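Finally sorting out the back room this month. It has a sink, a long table, cubby shelves and far too much foam. Posting as I go, mostly so I remember what I decided.

Some background for anyone new. We moved to Varesholm in January and this room got whatever didn't fit anywhere else. Craft supplies, kids' floor mats, packing foam, party leftovers. I'd like to be able to use the table for a whole afternoon without moving a pile first.

First job was the shelves. I bought the cubby unit secondhand from a Gavano office clearance for 20 dollars. It's light grey and plain. Two of the shelf pins were missing and Christodoulou Hardware had the right size in a drawer behind the counter.

I measured the cubbies before buying anything to go in them. Last time I did it the other way round and ended up with four baskets that stuck out over the edge. They live in the garage now.

Rule for the shelves: things used every week go at hand height. Glue, tape and scissors in the middle. Wrapping paper can stand in a corner, it doesn't need a shelf.

Clear bins only. I tried the fabric kind for a year and I never once knew what was in them. With a clear one I can spot what I want from the doorway, more or less, and I don't have to keep labels up to date.

Big items in big bins, small items in small bins. Sounds obvious. I had beads in a bin you could bathe a dog in.

On to the foam. I ended up with boards, blocks and mats from three different places, and none of it stacks with anything else. The boards were the easiest to deal with. They're flat and light.

Blocks are more annoying. They pick up lint and they mark if you leave something heavy on them. I wipe them with a damp cloth and a drop of dish soap, then leave them on a towel overnight. No scrubbing. The surface tears.

Same treatment for the mats, except they go over the edge of the tub because they won't fit in the sink.

Went through the lot at the table this morning, with the shelves behind me so I could put things away as I decided.

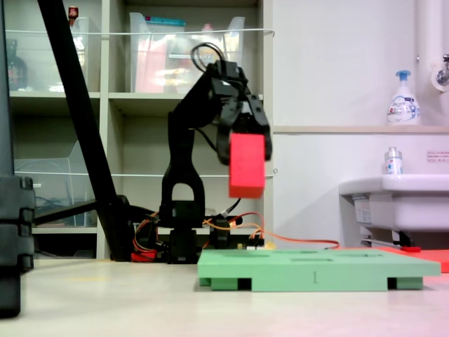 Back room this morning. Red block, the green board with the 1 on it, and one of the clear bins up on the shelf.

I like the green board a lot. The recesses are shallow and I've been using it as a sorting tray for buttons and short bits of chalk. The little feet mean you can get your fingers under it to pick it up.

I kept the red-orange mat out as well. The tabletop is pale and shows every scuff, so any cutting or gluing happens on the mat. When it gets too bad I'll flip it over.

Someone asked last week what I do with packing foam. I keep up to one bag of it. When the bag is full, something has to leave before anything new goes in. Most of mine came around a set of Droler lamps, and there was more foam in that box than lamp.

I also weighed the bag of offcuts out of curiosity. 900 grams. It filled half a closet.

Things I got rid of: dried-out paint, a laminator with no plug, every pen that failed on the second try, and a roll of ribbon that had been wet at some point.

Things I kept and probably shouldn't have: a jar of mixed screws and the box the printer came in.

The corner by the sink is still not right. I'd like one narrow shelf there for sponges and brushes, nothing deeper than my hand. Christodoulou has one in white but I'm going to wait for grey. I can live with a sponge on the edge for a few weeks.

Total for the room so far is under 300 dollars, and most of that was the table. The bins were the next biggest cost. I'd buy fewer if I did it again – I have two standing empty and I can already feel myself looking for things to put in them.

Next up is the top shelf, which I can only reach with the step stool. Thinking holiday stuff, and the mats nobody is using.

If you're in Varesholm and want a bag of clean packing foam and four baskets that don't fit in anything, let me know. Evenings after six are best – I'll leave them on the porch.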